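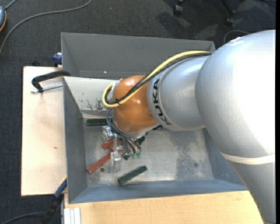 The gray sloped-side parts bin, with small red, dark green and transparent parts inside.

Kollside Open-Top Parts Bin, Gray Metal

If you have ever chased a handful of little plastic pieces across a bench, you'll understand why we're so fond of this bin! It is a plain rectangular metal bin with an open top and sloping sides, and we have been selling it under the Kollside name since January, mostly to small shops that sort, pick and pack all day long and want something that can take a knock.

The tall far wall keeps a good pile from spilling over the back, and the sides angle down to the floor so that small parts slide in toward the middle, where you can get at them. The floor does pick up scuffs and pale worn patches with use — ours certainly has — and we think a bin looks better for it, but if you want yours to stay pretty, ask us about the Awan liner mat (sold separately, cut to fit).

Holds up to 175 pounds, evenly loaded
Ships in 3 business days
Comes with a five-year warranty on the welds
Goes with the Disel stand, also in gray

Nusrat Yousafzai in our order room is happy to talk through sizes, and she'll tell you kindly if you're about to buy one that is too big. For orders of 19 bins or more, please write to Saqib Soomro at Kakon for a pallet price, and do mention whether you have a loading dock.

Page updated November 27, 2018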